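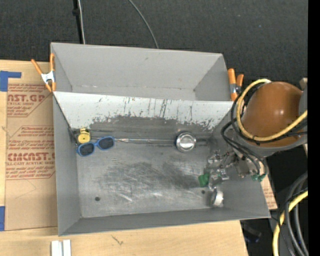

Figure 2. Two-section metal bin with small items in the larger compartment.

3.2 Bin Surface and Item Visibility

The second part of the study dealt with how the condition of a storage bin affects the ease with which small items are found in it. Bins of the type shown in Figure 2 were kept in regular use at the Mallel sorting room and were neither repainted nor polished before the trials began in September. The coating on the sloping divider is chipped and scratched, and dark metal shows along its lower part. The floor of the larger compartment carries smudges and lighter scrape marks.

Items were chosen to differ in color and shine. The blue frame of the sunglasses stands out clearly against the gray floor, as does the small yellow object beside it. The round tin is silver and shiny, and items of this kind were expected to be harder to pick out on bare metal. The narrow compartment was left empty in all layouts.

A total of 46 layouts were prepared from the Peludgate item list, and 500 searches were recorded under each of two lighting conditions, giving 1000 searches in all. Wear was graded on the scale proposed by Spahić, with the divider and the floor graded separately. Layouts in which an item rested against the divider were marked as such and are treated as a separate group in Section 4. Bins with loose seams or bent walls were excluded.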